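Gendumetti replacement grip pads, green, pack of 4

Fits the small black tabletop arms with the curved two-finger gripper. Stock no. 472. Ships from Urnton.

Hi, I'm Tamsin, and I pack and sell these out of the Urnton shop. If you've landed on this page there's a good chance your arm has started dropping things, so let me tell you what happened with ours before you spend any money. You may need new pads, or you may only need a screwdriver and a cup of coffee.

In June we had the arm picking up small blocks and setting them down in a box, over and over, all afternoon. It had been fine for weeks. Then the drops started. It would close on a block, lift, get partway across and the block would slide out of the bottom of the grip and bounce off across the table (one went under a desk and stayed there until the next morning). My first thought was the servo, so I turned the closing force up. Please don't do that! It got worse, and the gripper motor got hot enough that Hicham Zerouali, who shares the bench with me, pulled the plug on it.

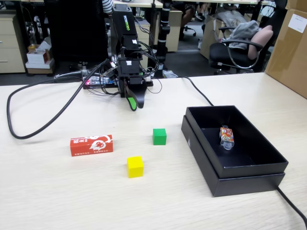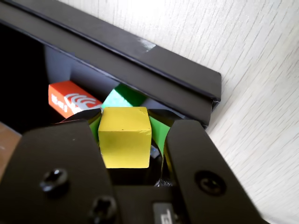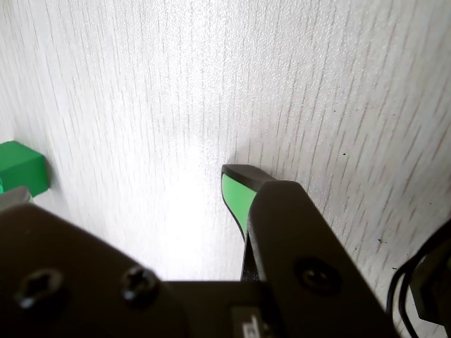
The fault was in the pads all along. One of them had crept down its finger a little at a time, so the two sides no longer met at the same height, and every squeeze was pushing the block down and out. You want the green to sit on the inner face of the finger, following the curve, with the black tip still showing past the end of it. Ours had slid well below that on one side by the time we quit blaming the motor. I pulled it off, cleaned the finger with a little rubbing alcohol, put a fresh pad on and haven't had a drop since.

So, before you order:

Power the arm off at the wall. Stopping it in the software isn't enough — a finger that wakes up while yours is in there really does pinch, and Mavis Iwasaki at our Trulville counter has the bruise to prove it.

Push each pad sideways with your thumb. If it moves at all, it's done for.

Check the screws on the fingers while you're there. A loose one feels a lot like a bad pad, and tightening it is free.

If you raised the closing force to make up for the drops, put it back where it was before you fit new pads. I forgot, and squashed the first one.

What you get: two left pads and two right pads, so one full change and a spare set. They're a soft rubbery green, sticky on the back, and they peel off clean if you go slowly. Let them sit overnight before you run anything heavy. I know, I didn't want to wait either.

A word on the older batch. Packs with 412 on the bag had a weaker adhesive, and that's the batch my creeping pad came from. If you have one of those, used or not, send me a picture of the bag and I'll mail you a new pack, no charge. Everything going out now is marked 707 and has the better glue. Hutchins, who stock these for us out west, have already swapped theirs.

They won't fit the wide flat-jaw gripper. Trinity Pruitt tried trimming a set down for hers and they lifted at the corners within the hour.

Questions go to me through the shop form. I'm usually at the bench until 4, and slower to answer after that.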